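About Nijs

Nijs writes control and planning software for robot arms that work on tabletops. The company was founded by Iqra Khattak and Faisal Rizvi, who had spent several years maintaining motion code for other people's machines and wished to build a planner that an ordinary technician could read and change.

Our main product, Stesier, takes a goal such as "move the red block next to the blue one" and turns it into a sequence of short arm motions. It checks its plan against the camera view eight times a second and corrects the path when an object slides or turns. A second product, Grulero, records every run so that engineers can replay a failure step by step - including what the software believed at each moment.

Each release of Stesier must complete 600 pushing tasks on our own tables before it leaves the building. The tasks use plain shapes in a few colors, as these make errors in position and angle easy to measure. Results are reviewed by Beatrice Magesa, Head of Testing, and any release that falls short is returned to the planning team with its full record.

Nijs serves research laboratories, technical colleges and small manufacturers. Customers receive the source code of the planner, written documentation and five days of training. Support is provided by the engineers who wrote the software, under the direction of Mudassar Memon.

Inquiries about licenses and training should be addressed to Oda Viklund, Customer Relations. Requests from schools are answered first - our teaching license is renewed each January.
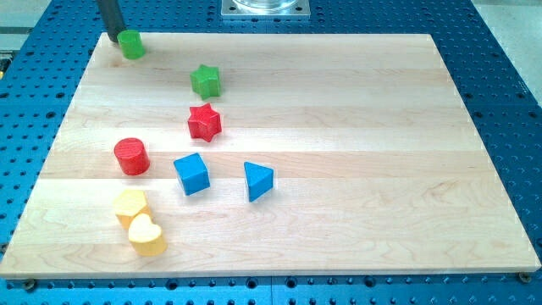
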